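Kitchen > Coffee & Tea > Care and Cleaning > Getting Old Coffee Out of a Metal Mug

Print this page | E-mail to a friend

Getting Old Coffee Out of a Metal Mug

by Lilla Csonka

A metal mug will forgive you for a long time. It'll take a drop onto concrete and a winter in the car door. Then one morning in May you pour in plain hot water and it comes out tasting like a bus station, and you realize the brown coating inside has been there since you last changed jobs.

The coating is coffee oil and tannin, baked on in thin layers. Dish soap takes off the newest layer and leaves the rest alone. You need something alkaline, hot water and a couple of hours when you can manage without the mug.

What you need

Baking soda
A kettle
White vinegar
A bottle brush with soft bristles
An old toothbrush for the rim and lid

First, look at what you own. If the inside is bare stainless steel, carry on. If it's enameled or has a colored lining, skip the vinegar and stick to the soda. Aluminum doesn't care for either one, so use dish soap and patience.

Take the lid apart. There is nearly always a rubber ring in there, and nearly always something under it you would have preferred not to meet. Work the ring out with the handle of a teaspoon. Knives slip, and a nicked ring leaks down your shirt forever after. 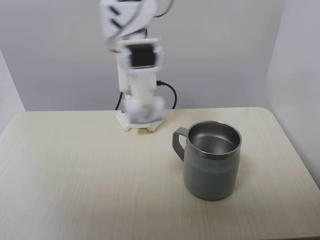
Put a heaping tablespoon of baking soda in the mug and fill it with water just off the boil. Do this in the sink, because it fizzes a little and the outside of a single-wall mug gets hot enough to teach you something. Leave the lid off. A sealed mug full of hot soda water builds pressure, and Carter Friesen's kitchen ceiling still has the mark.

Walk away for 2 hours. My mug from Bresel, which had seen years of dark roast, needed it overnight. Perrine Gaillard swears by half an hour, but she drinks green tea and has no idea how the rest of us live.

Pour it out, scrub with the bottle brush and rinse. If there's still a tide line near the top, make a paste of soda and a few drops of water and go at it with the toothbrush. Steel wool works faster, and it also leaves scratches for the next layer to hang on to.

Any chalky white film left over is from hard water. Cover it with equal parts vinegar and warm water for fifteen minutes, then rinse until you can't smell salad.

Soak the lid parts in warm soapy water, dry them, and put the ring back the way it came out. You did notice which way it came out.

Print this page | E-mail to a friend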